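**Whiteley** is a village on the north bank of the Skorden, a short river that drains the hills to the west. It had 1,686 residents at the last count. Most of the older houses stand along a single street between the church and the bridge.
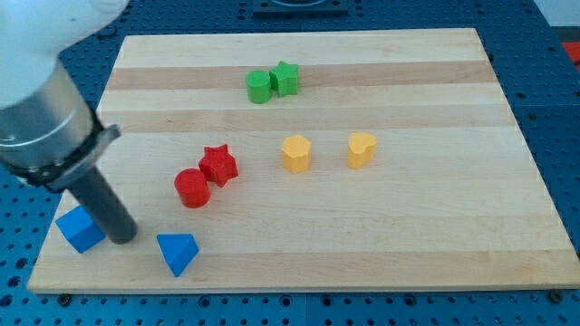
The village grew up at a ford and later had a sawmill, which closed after a flood one December. A footpath follows the old mill channel to Nutside, where it meets the main road. The lower fields still flood in most winters, and the bridge is closed when they do.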